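Lekotura School of Hospitality Supply
Tableware and Service Equipment
Unit 6: Decorated ceramics on the work surface

Contents
6.1 Terms
6.2 Reading a decorated surface
6.3 Laying out mixed patterns
6.4 Stacking and storage
6.5 Exercise

6.1 Terms

The following terms are used in the rest of the course and will not be defined again.

Well: the flat or slightly curved central area of a plate, or the bottom of a bowl's interior.
Rim: the outer band of a plate, from the edge of the well to the lip.
Foot: the ring or pad on which the piece stands. It may be unglazed.
Ground: the base color on which decoration is placed.
Motif: a single repeated unit of decoration (a blossom, a leaf, a rosette).
Allover pattern: motifs distributed over the entire surface with no reserved well.
Border pattern: motifs confined to the rim.

A piece can carry different treatments inside and out. Catalog entries list the interior first. Gastus sheets reverse this order and put the exterior color in the first column, so check the column heading before copying a line into your inventory form.

6.2 Reading a decorated surface

Allover patterns are harder to inspect than plain ware. Chips at the lip remain easy to find by touch. Pinholes, glaze crawl and short hairline cracks are easily lost among dark strokes, especially where the motif has thin radiating lines. A bowl with orange blossoms on a white and pale gray ground, such as the one used in this unit, should be read in sectors: start at the lip, move inward to the bottom, return to the lip, turn the piece, repeat. Then read the exterior as a separate surface. A dark outer band hides scuffs under diffuse light and shows them under a low side light.

Set the piece on a pale, smooth surface. Glossy glaze reflects the lamp, and a highlight can cover the defect you are looking for. Move the piece, not the lamp.

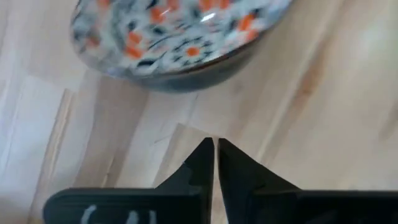 One student in the December group objected that reading in sectors takes too long on a busy interior, and that tapping the bowl and listening for a dull note finds a crack sooner. The tap test is accepted as a first check. It does not find glaze faults, and it gives a poor result on a piece with a thick foot. Record both results if both tests are used.

Minimum entry for each bowl:
Interior ground and motif colors
Exterior color, if different
Lip: sound / chipped / ground down
Foot: sound / rough / chipped
Glaze faults, with sector

Do not write "floral" alone. In the Zheng inventory (600 pieces, all of it decorated) the word appeared on nearly every line and could not be used to separate one pattern from another. Give the ground, the dominant color, and the arrangement: "cream ground, red and green dots," "cream ground, blue and white rosette in well."

6.3 Laying out mixed patterns

Plates that share a ground color are often delivered as one lot even when the decoration differs. Before stacking, lay the lot out in a single layer so that every well can be seen. A butcher-block top is suitable. A perforated metal riser adds a second level and leaves the table below it available, but its thin legs will shift if a plate is dragged across it. Lift and place.

Sort by rim first and by well second. Rims remain partly visible when plates overlap; wells do not. A dense red and white speckled rim can be matched from across the table, while a central rosette has to be seen from above.

Plates near the front of a riser should sit fully on the deck at the end of the sort. An overhang is tolerated while pieces are being moved, never in storage.
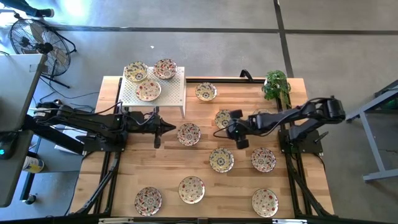

Once the rims are grouped, compare wells inside each group and pull any plate that does not match its neighbors. Pulled plates go to the back of the table, face up, and are entered last. Diameter is checked at this stage. Two plates with the same rim pattern may come from different size runs, and a small difference will cause rocking in the stack.

Hand-applied motifs vary in spacing and in the weight of the stroke. Variation of this kind is not a fault and is not a reason to split a group. A change in the ground color is.

6.4 Stacking and storage

Stack only within a group. Place a felt or paper separator between pieces when the foot is unglazed. Shelf clearance above the top plate: 30 mm. Bowls are stacked separately from plates, and bowls with a dark exterior are separated from white interiors by paper in every case. Metal marks on a pale glaze should be tested with a damp cloth before they are recorded as scratches.

Urkier racks have adjustable dividers. Set the divider before loading.

6.5 Exercise

Time allowed: 30 minutes. Work in pairs. Lay out the lot at your station, group it by rim, then by well, and complete one inventory line per plate. Bowls are entered on the reverse of the form. Return all pieces to the table face up and leave the separators beside them.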